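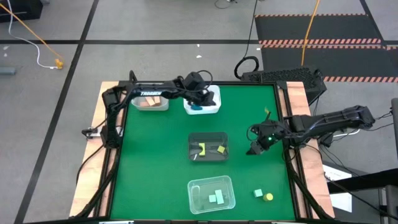

Drevari Rovers name Titilayo Haruna as first head of supporter media

6 Nov 2025

Hi everyone, Titilayo Haruna here, and I finally get to share some news I've been sitting on since July! I'm joining Drevari Rovers full time as head of supporter media, and my first game in the job is the home match against Bulusia.

Some of you know me from the touchline already. I spent 2 seasons following this team with a microphone and a very old raincoat, and I've done 13 away trips by bus (the Pietrzak one took all night, and I'd still do it again).

So what changes for you? We're starting a weekly show from the clubhouse, with players and coaches answering your questions. There's room for 50 people at each recording, and season ticket holders get first pick of the seats. After that it's open to anybody who emails in.
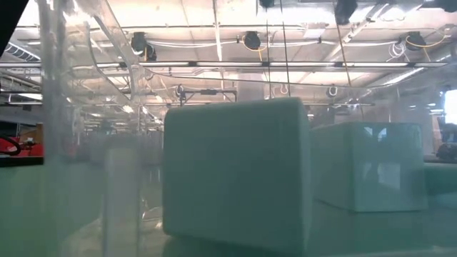 I'll also be bringing back the printed match program, which I've missed terribly. We'll print 200 copies for the Bulusia game, with a long interview with our manager, Pichit Luangrath, on the center spread.

Pichit says: "Titilayo asks harder questions than most reporters, usually when I'm cold and want my tea. I'm glad she's ours now."

The show and the program are both backed by our shirt sponsor, Trilov, who have signed on through the end of the season.

Press passes and interview requests now come to me at the club office. Please get match day requests in by noon the day before kickoff.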